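Re: [ollbridge-toys] Foam letters and what to do about the April swap
Last updated: Nov 10, 2023

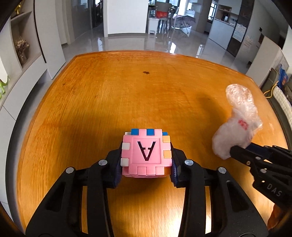 Foam cube, letter A side.

Hi all,

Quick one as I have to be out the door shortly. Answering Phyllis's message from last night, which I'm leaving in below so people who just joined can follow. Short version: yes to the foam, no to the big bin, and please can we talk about the hall booking before it's gone again.

> On the list, Phyllis Blackburn wrote:
>
> Sorting the alphabet stuff all afternoon and I want some rules before I do any more. We now have foam letters from at least four different sets and they don't fit each other. The Skondov ones are thicker. The older ones have tighter tabs and my grandson can't get them apart without using his teeth, so that's a separate problem.
>
> Questions. Do we lend incomplete sets? Do we wash foam or wipe it? And is anybody still borrowing the long play mats or can I let them go? They take up the whole bottom shelf and I hit my shin on them every single time.
>
> Also Darren, I still have your trolley.
>
> Phyllis

OK in order.

Incomplete sets. I say lend them, but write what's missing on the bag tag. Not on a slip inside the bag, slips get eaten or lost. When my two were small we had an alphabet with no Q and no second-anything and it made no difference at all, they made it into a road. What parents do mind is getting home and finding out. So tag it. Marker pens are in the Sedgwick tin, the blue one is dead, I keep meaning to throw it out.

Different makes. Keep them apart please. I know it's dull. Mixed bags come back with torn tabs becuase kids force the thick ones in. If you can't tell which set a piece belongs to, put it in the odds box and Alfie will have a go at it, he says he likes it.

Washing. Last time I did foam in the machine it came out fine but a couple of the thin letters tore in the middle, the B and the R I think, anything with little holes. Now I do a bowl of warm water and dish soap, squeeze, then flat on a towel overnight. Squeeze again in the morning, there's always more water in there than you think. Do NOT put it on the radiator. Sheila did and it curled. And if a piece has been properly chewed just bin it, no need to ask me.

Long mats. Two families had them over the summer, none since. My vote is keep one, offer the other to the playgroup on Purneo Street before it goes to the dump. Can somebody who knows them ask? I emailed in the spring and got nothing back.

Now the hall. Gareth Bloxham rang me. The April swap would be 80 dollars for the morning, or 93 if we want the kitchen as well. I think we want the kitchen. Last year without coffee people were in and out in ten minutes and we took half of it home again. He can't hold it forever so if you have a strong view please say so over the weekend, otherwise I'm going to say yes to the 93 and pay it out of the jar money.

Tables. We had too few. I'd like one just for under-twos stuff so that the babies aren't down the same end as the marbles and the board games. Puzzles on their own table too, and somebody sitting at it, or the pieces all migrate. Darren Stockdale did puzzles last time, Darren are you up for it again? You can have your trolley back as payment.

Flyers. Sheila Fairclough has a quote for 200, I thought that was plenty. She wants to know if we're putting the word "swap" or "sale" on it because people turned up with cash last year and got confused. I like swap. Bring what you've outgrown, take what you'll use, no money. Maybe that's the whole flyer.

Things I still need:

- someone with a roof rack the day before
- clear zip bags, the large size, we're nearly out
- whoever has the key to the tall cupboard, is it you Alfie??
- the wooden train bridge from the red set, out on loan since forever, no questions asked

Oh and Alfie Yeoman asked about battery toys. Same as before, batteries out before they go on the shelf. I opened a talking phone last week and the inside was all crusty. Gloves are under the sink.

Right, really going now. Will read replies tonite.

Phyllis, mind your shin.

Marian

3 replies · 2 shares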